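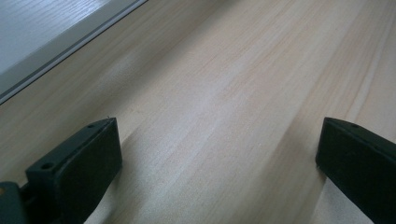
Lirkonent Work Surface, 600 mm depth

Pale wood work surface for benches, desks and shelving runs. The grain follows the long side of the board, with thin darker lines between broader light bands. Tone ranges from cream to beige and varies from board to board - batches are not color matched, so order all boards for one run together.

Supplied by Griffiths with a clear matte finish on the top face and both long edges. The short ends are left bare for trimming on site. Seal any cut end before fitting.

Depth: 600 mm
Thickness: 39 mm
Finish: clear, matte
Pack: 2 boards
Fixing: Hadeo slotted brackets, sold separately

Store flat in the wrapping until needed. Leave the boards unwrapped in the room for 2 days before fixing. Pilot all screw holes. Do not glue the board to a wall or frame - the slots in the brackets allow for movement across the grain.

Wipe with a damp cloth and dry at once. Light marks can be sanded out along the grain and recoated with Rirby clear sealer.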